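April 10, 2026 - paddle boards, wiping

Plirberg says these handheld boards wipe clean dry. I have my doubts. The Veko ones said the same in January and by wipe 900 they had gone gray for good. Same black eraser block for everything today, no spray, no cloth. Marker is a tight scribble near the top, looped over itself, so the ink is laid on heavy in one place.

The supplier's figure is 3000 wipes. No word on which marker, or how long the ink sat first. I'd like to see that sheet.

Board and black block on the white table:

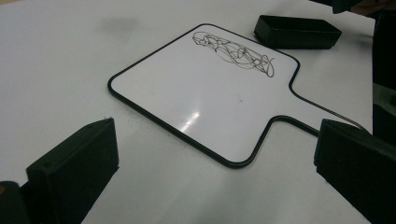
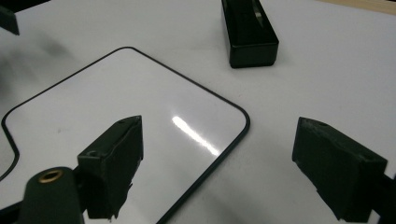

Grethe Snorradóttir thinks I'm being unfair to the board and should blame the eraser, as a felt full of old ink will smear anything. Fine - new felt next time, and 2 boards side by side. I still don't believe 3000.

To do: ask Þórarinn for the Laxdal markers. Leave one scribble on for 7 days before wiping.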